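Sell us the spare part

19th March
By Usha Gounder

My dishwasher stopped draining in January. The fault was a plastic clip on the pump cover, a thing shorter than my thumb. The manufacturer doesn't sell the clip. It sells the whole pump assembly, for $120, and the wait was 2 weeks. The repair shop in Nultholm would fit it for another $40 on top of the call-out fee. By then I was most of the way to the price of a new machine, and the man at the store told me so with some sympathy.

I think companies that sell household appliances should have to sell the small parts too, one at a time, at a fair price, for as long as the appliance can reasonably be expected to run. I don't think this is a radical idea. My parents bought belts, knobs and door seals over the counter and thought nothing of it.

The usual objection is cost. Keeping a clip in stock for fifteen years takes shelf space, a part number and a person who knows where it is. I accept that. But the cost exists whether or not the company pays it. At present the customer pays, and so does the town, which has to haul away a machine with one broken piece in it.

The second objection is safety. Manufacturers say people will hurt themselves. Some repairs should be left to a trained person, and anything involving gas is one of them. A shelf bracket in a refrigerator door is another matter. A rule that treats the two alike is protecting sales.

Vy Trịnh has run the repair counter on Chambi Street for many years, and I asked her what she turns away. Mostly vacuums and coffee makers, she said. She can usually find the fault in a few minutes. Then she looks for the part and finds it is sold only as part of something bigger, or only to approved dealers. She keeps dead machines in the back room and strips them as needed — a good system until the shape of the part changes with the next model. 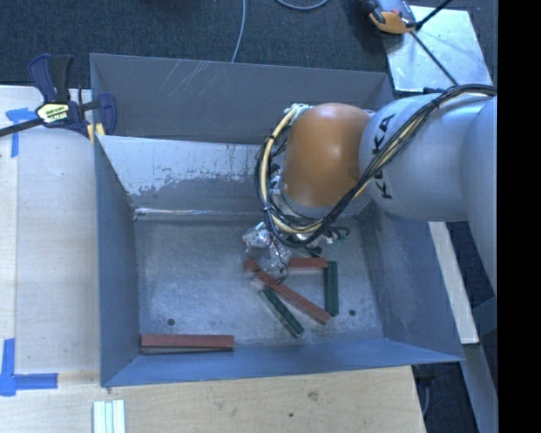 The shape changes too often. I have owned two vacuums from the same line, bought three years apart, and the filters don't fit each other. I can't see what was improved. If a company wants to redesign a filter, it can, but it should go on supplying the old one and say on the box how long it will do so. A date printed on the carton would let buyers compare, and some of us would pay more for the longer date.

I did get the dishwasher going. Vy cut a clip from an old one and filed it down, and charged me for half an hour. It has held so far. I still want to be able to buy the proper part.

Related
The bus to Uteo needs a Sunday service
Why I gave up my second freezer
Letters: Tumer Road parking, again
3000 signatures for the library roof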